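Jerndale Home Poker Set, 200 chips

I've been hosting a low-stakes game in my basement for years, and this is the set I now sell the most of in my little shop. You get 200 clay-feel chips in 4 colors, two decks, a dealer button and a case with a latch that really holds. I was on the fence between this and the Kevham, but the Kevham chips are slick and they slide all over the felt!

The case comes with a foam tray, and the rows are snug, so the chips don't rattle around when you carry it to a buddy's place.

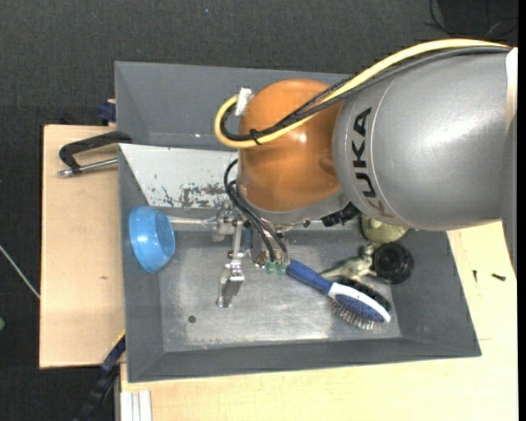

Color is where people get stuck when they order. The Jerndale comes in two mixes, Classic (red, white, blue, black) and Sunset, which swaps the blue for a shiny orange-brown a lot like the joint on that KUKA arm. I went with Sunset for my own table and I love it, though under a dim lamp it can get mixed up with the red.

Seats up to 9 players if you keep the buy-ins small. Bigger crowd? Get the Endley add-on rack, which brings you up to 264 chips and fits in the same case (take the foam out first).

Ships in the US only. Check your state's rules before you play for cash.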